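Collecting Demonstrations of Garment Handling on Padded Surfaces: A Procedure Guide

Bistetti Laboratory for Household Manipulation
Maintained by Siyabonga Sibiya

Purpose of this guide

This guide sets out the procedure the laboratory follows when recording demonstrations of a two-finger gripper approaching, grasping and moving garments on upholstered furniture. It is written for new operators and for partner groups who wish to add recordings to the Zuline collection in a compatible form. Readers should already be able to start the arm, home it, and stop it safely. Those steps are covered in the operator handbook and are not repeated.

The method grew out of a practical problem. Policies trained on tabletop data performed poorly when the same garments were placed on a cushion. A table does not give way when the fingertips touch it, and its height can be measured once and trusted for the rest of the day. A cushion compresses, and its height at the corner differs from its height at the center. The fabric of the cushion can also be drawn into the grasp together with the garment. The procedure below is intended to produce recordings in which these effects are present and correctly labeled.

Before you begin

Reserve the work area for a full session. A session consists of 138 episodes, and a partial session cannot be merged with another one at a later date. Confirm that the recording station is running the current release of Eltuvach, the laboratory's recording software, and that the storage volume has been mounted.

Two views are recorded. The overhead view is used to establish the background and to check for drift between episodes. The wrist view is the main input to the policy and moves with the gripper. Both must be active before the first episode is started. Eltuvach will accept a session with only one view, but the session will be rejected when it is submitted.

Step 1. Prepare the surface

Brush the fabric in one direction and remove large debris. Do not try to remove every fiber. Earlier sessions were recorded on surfaces that had been cleaned to an unusual standard, and the resulting policies reacted to ordinary lint as though it were an object. Small specks should be left in place.

Cables may cross the surface if they lie flat and will not be moved during the session. Enter each one in the session sheet as a fixed item. A thin dark cable on gray fabric gives a strong edge in the overhead view, and the segmentation step needs to be told that it belongs to the background.
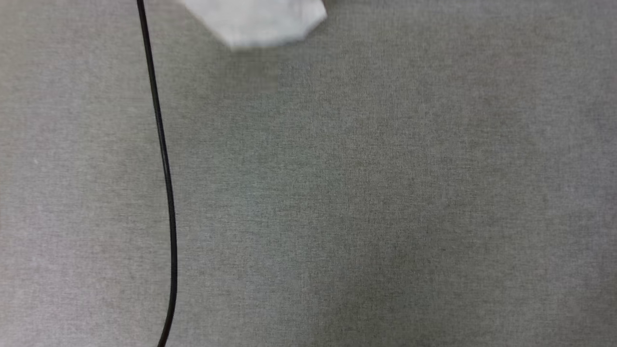

Loose items that are not part of the garment set are treated differently. If an item is to remain within view, enter it as a distractor and give it a short plain name. If it is to be removed, remove it before the background reference is taken. An item that is present in the reference and absent from the episodes will produce a false region in every difference image for that session, and the error cannot be corrected afterward without relabeling by hand.

Take the background reference once the surface is settled. Hold the station still for the full capture period and do not lean on the furniture. Pressure on one side of a cushion is enough to shift the fabric on the other.

Step 2. Set the contact height

The contact height is the height at which the fingertips first meet the fabric. On a rigid table one reading is sufficient. On a cushion, readings should be taken near the center, near each reachable corner, and along the far edge.

Lower the gripper slowly with the fingers open until the force reading changes, then record the value and raise the gripper before moving sideways. Do not slide the fingertips across the fabric between readings. Sliding polishes the weave over time, and it also introduces a sideways force that makes the next reading too high.

Enter the readings in the height table. Eltuvach fits a smooth surface through them and displays the result. If the fitted surface shows a ridge or a pit, one of the readings is wrong and should be repeated.

Step 3. Place the garment

Garments are dropped from a low height and left as they fall. Operators should not arrange them to make a grasp easier. The natural variety of folds is the most valuable part of the collection, and it is lost when a shirt is adjusted by hand after it has landed.

The session sheet lists a target zone for each episode. Zones near the edge of the wrist view are included on purpose.

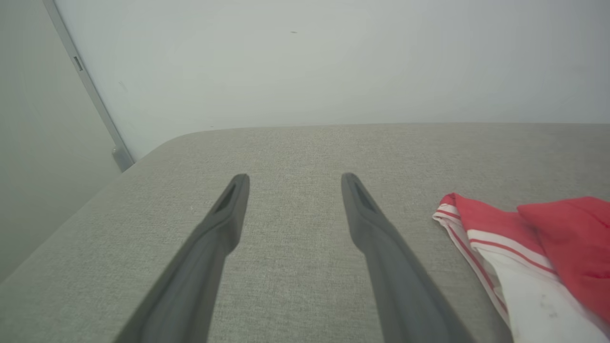
The starting pose for the gripper is chosen separately from the garment zone and should not be changed to suit it. The policy has to learn to search as well as to close, and for this reason a share of the episodes begin with the fingers pointed at bare fabric. A start in which the red-and-white garment lies to the right of the right finger, and runs out of view on that side, is a valid start. The operator should record it as given and steer toward the garment at normal speed. Correcting the pose before pressing record removes the search phase from the episode — the most frequent fault found in sessions from new operators.

Strongly colored garments should be mixed with pale ones across the session. In the Marquez comparison, described below, a policy trained mainly on saturated colors learned to follow color and failed on garments close in tone to the cushion. The session sheet already contains a balanced order. Please follow it.

Step 4. Record the episode

Start the recording and wait for the tone before moving. Approach from the starting pose in one continuous motion. Hesitation is acceptable and should not be edited out, but the arm should not be returned to its starting pose during an episode. If the approach has gone badly, finish it, mark the outcome as a failure, and proceed to the next line of the sheet.

Keep the fingers open until the fingertips are over the intended fold. Lower to the contact height and continue 2 millimeters into the fabric before closing. A shallower descent often misses thin cloth. A deeper one tends to collect the cushion cover along with the garment.

Close at the standard rate, hold, and lift straight up. Stop the recording after the hold period at the top of the lift has ended. The hold is needed so that a slow slip can be told apart from a stable grasp.
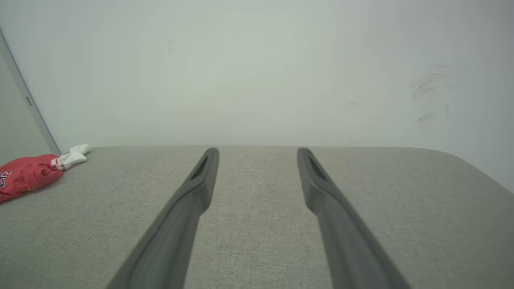
Wrist view with the fingers open over the cushion and the red garment off to the left.

Step 5. Label the outcome

Labels are entered directly after each episode, while the operator still remembers it. Four outcomes are permitted.

Stable: the garment remained in the grasp until the end of the hold.

Slip: the garment was lifted but left the grasp before the end of the hold.

Miss: the fingers closed without lifting the garment.

Cover: the fingers closed on the upholstery, with or without the garment.

When both Cover and another outcome apply, enter Cover. The force trace will show whether the garment was also held, and the analysis scripts recover this automatically. Where two garments or pieces of cloth lie against each other, label the outcome for the target only and note the second piece in the comment field.

Step 6. Review the session

At the end of the session, open the contact sheet and look through the first wrist image of every episode. Check that garment positions are spread across the view and that marks on walls and furniture have not been tagged as objects. Scuffs and small stains on a pale wall are sometimes picked up by the automatic tagger. Delete these tags one at a time. The bulk delete function also removes tags for small garments such as socks.

Compare the last overhead image with the background reference. If the furniture or any fixed item has moved, find the episode in which the change took place and split the session at that point. Both parts may then be submitted under the same session name with the suffixes a and b.

Results obtained with this procedure

The Marquez comparison was carried out in November to test whether the search phase and the corner height readings justified the added recording time. Two policies were trained on 2000 episodes each. The first used recordings in which the gripper always began above the garment and a single contact height was applied. The second used recordings made under the present procedure. Each policy was then tested in 272 trials on a cushion that neither had encountered in training.

The second policy produced fewer Miss and Cover outcomes, and the difference was largest near rounded corners, where a single contact height is least accurate. The rate of Slip outcomes was almost unchanged. We attribute this to the fingertip material, which was the same in both conditions, and we do not expect changes to the recording procedure to reduce slipping further.

One limitation should be stated. All garments in the comparison were of light or medium weight. Heavy knitwear and lined jackets have not been tested, and operators should not add them to a session without prior agreement.

Submitting a session

Export from Eltuvach with the default settings and copy the session folder to the intake directory. The folder must contain the session sheet, the height table, the background reference and both views. Questions about labels should be sent to Siyabonga Sibiya before submission, with the session name and episode number in the subject line. Sessions are locked once they have passed intake, and later corrections are stored as a separate file alongside the original labels.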